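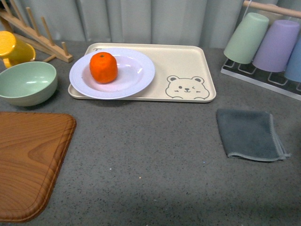 Vuston Household Recipe Cards

Version 6, April release

A collection of 629 recipe cards typed up from home kitchens in and near Vismont. Most were handwritten, a few came from the backs of packets. Each card is one row in cards.csv. The spelling is the original spelling, mistakes included.

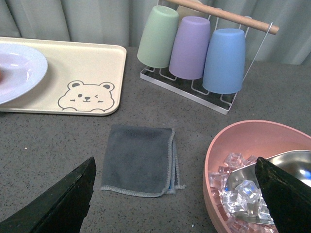

Maintained by Liv Eklund and Jonatan Wallin

What is in the folder

cards.csv — the cards, one per row
units.csv — old measures and their metric equivalents
notes.txt — remarks on single cards, in no fixed order

Columns

card_id: number given when the card was typed up
title: as written, or blank
ingredients: separated by semicolons
method: full text
source: family name or collection, shortened to initials
decade: our guess from the paper and the handwriting

The decade column is blank for 31 cards. Please leave it blank if you merge this set with another, and don't fill it from the card number. Cards were typed up in the order they came out of the boxes.

Fruit is recorded as the writer named it. "Orange" may mean any orange, and the marmalade cards often say only "fruit".
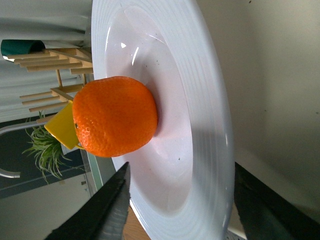
Where a card gives a weight for peel but none for the whole fruit, the weight stays in the ingredients text and is not converted.

Known problems

The Katayama cards use two sizes of cup. We have marked the 15 where the size is clear from the method. Oven settings are missing from most of the older baking cards. Two jam cards share a title but differ in the sugar — both are kept.

Changes since version 5

Duplicate pudding cards removed. Semicolons inside quoted text now load properly in Ernovar. The "pinch" entry in units.csv has been dropped.

Corrections can be sent to Jonatan with the card_id in the subject line.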